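Mesh, Seams and Wash Cycles: A Conversation with Alžběta Vlček

Oct 29, 2022

Alžběta Vlček has tested household textiles at Tierney for most of her working life. Her current subject is the laundry bag, a product she describes as "a filter that people treat as a container." We spoke about why bags fail and how she measures it.

The mesh is seldom the weak point, she said. In her tests the fabric panels outlast the seams by a wide margin. "Polyester mesh is hard to kill in a domestic machine. The thread holding two panels together is another matter. It gets flexed on every turn of the drum, and it carries the load when the bag is wet."

Her standard test runs a bag through 100 cycles with a fixed cotton load, then pulls each seam on a tensile rig. Bags are inspected at cycle 45, when the first loose stitches usually show up. Gurnell, which supplies the thread, receives the broken samples afterward.
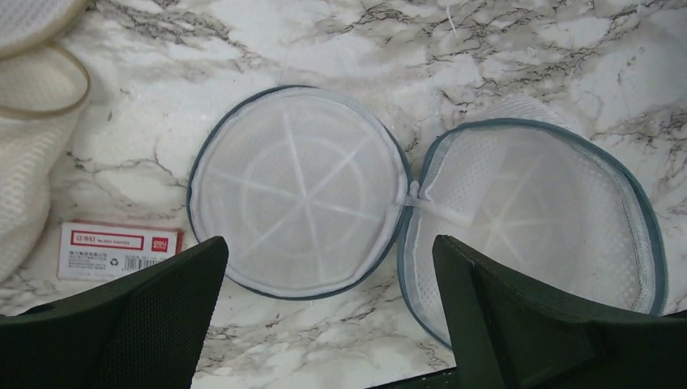

Round panel in white mesh with dark teal-blue edging.

Hole size is a compromise. Open mesh lets water and detergent through but allows hooks and straps to poke out. Fine mesh holds small items well and rinses slowly. Vlček checks rinsing by measuring the conductivity of water pressed from the load. "If the number is still high after the last rinse, there is detergent left in the cloth. Most of the time the bag was too full."

She recommends filling a bag halfway and closing the zipper completely. Bras go in fastened. Towels stay out, as they take up water and throw off the balance of the drum.

I asked about spin speed. Vlček runs delicates at a low setting and does not accept that a bag makes higher speeds safe. "The bag limits abrasion. It does nothing about the force pressing the garment against the drum."

Zippers are next on her list. A rig built by Trokex will open and close each one 2,000 times, dry first and then with detergent residue in the teeth. Aoife Breathnach, who runs the rig, expects the sliders to wear before the teeth do. Vlček is less sure — an earlier batch lost its pull tabs first — and has asked for both to be logged separately. Results are due in December.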